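The kitchen that never gets dirty

There is a subscription going around called Hokusness, sold by a firm called Pakonetti, and three people have now asked me whether they should buy it. It promises to teach your two-armed robot to tidy a kitchen without the robot ever going near one. You pay $500 a month, you get a library of simulated rooms, and at the end of it you get a trained controller to load onto your own machine. The brochure calls this "kitchen ready." I have some trouble with the word ready.

I should say where I stand. I ran equipment purchasing for a group of care homes for 14 years, and I have sat through a lot of demonstrations. I have watched a bed lift itself beautifully in a showroom and then refuse to go over a door sill. So when a salesperson tells me the thing works, my first question is where. With Hokusness, where is a computer.

Simulation has its place. Breaking a pretend plate costs nothing, and a pretend robot can practise all night. Érica Cavalcanti, who handles the Pakonetti account for our region, told me the basic plan comes with 169 rooms, and that a robot can work through the lot before a person could set up one real bench. I believe her. I have no reason to doubt the sums. What I doubt is the jump from the sums to my sister-in-law's kitchen, where the good knife lives in a jug and there is always a wet tea towel over the tap.
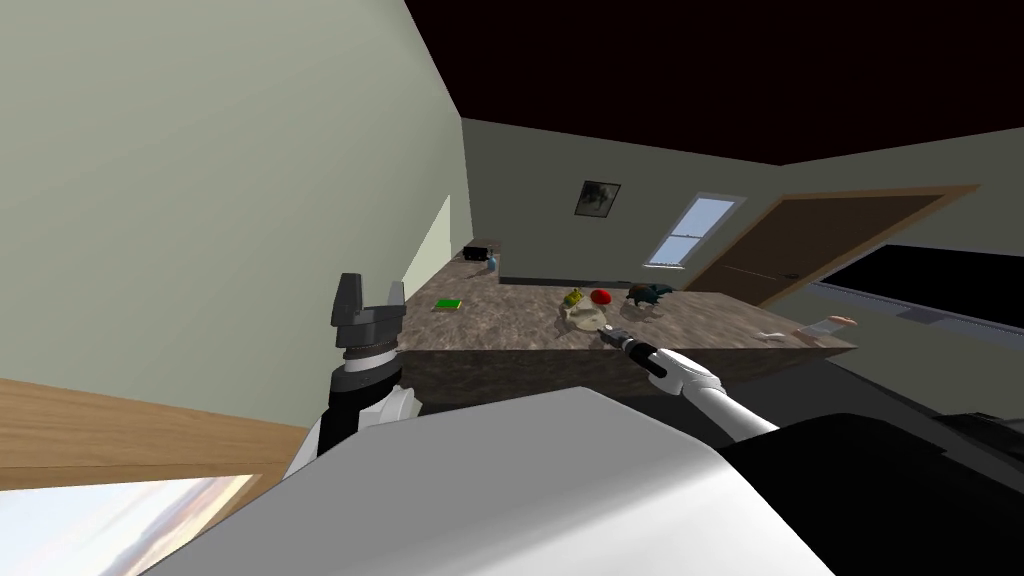
My quarrel is with the way the service keeps score. Pakonetti quotes an 80 per cent success rate on its general tidying package, and the number sits in large type on the front page with very little underneath it. Eighty per cent of what? I asked, and was told it meant tasks finished inside the simulator. Look at what is on offer to tidy, though. A green book lies flat on the counter with plenty of bare stone around it, and there's a dinosaur standing up on its own where any gripper could get at it. The big screen is dark and the door is shut. I wouldn't call it an easy room, and I couldn't do it with two blocky fingers, but it is a very polite one. Take that book and put it under a colander, with a phone charger looped through the handles and a smear of honey on the cover, and then quote me the figure again.

The other 20 per cent bothers me too. In a simulator a failure is a line in a table. In a house it is a glass on the floor, or a toy in the sink, or a hand that closes on something it shouldn't. The brochure treats all misses as equal. Anyone who has cleaned up after one knows they aren't. I would pay more for a system that failed often and gently than for one that failed seldom and hard, and I can't find a page on the Pakonetti site that tells me which of those I'd be buying.

Genivaldo Falcão, an old colleague who is keener on all this than I am, thinks I'm being unfair. His argument is that you start in the simulator and finish in the real room, and that the fee buys you the cheap first part. Fine. Then sell it as the first part. The rival package from Rantala does roughly that: it costs more, it looks duller, and the contract includes a visit with a real counter and a box of real clutter. It also has a clause that lets you walk away if the visit goes badly. Hokusness has no visit. It has a help line called Bula, which answered my question about wet surfaces by sending me a link to the brochure.

I was told in September that an on-site test was coming "soon" for all customers. I have heard nothing since, and the price list dated May 1, 2022 doesn't mention it.

If you already own the robot and have somebody on staff who enjoys this sort of work, a month's subscription won't hurt you. Cancel before the second one renews, as the renewal is automatic and the button is well hidden under billing preferences. Everyone else should ask for the failures in writing, sorted by what got dropped, spilled or squashed. I've asked for mine twice.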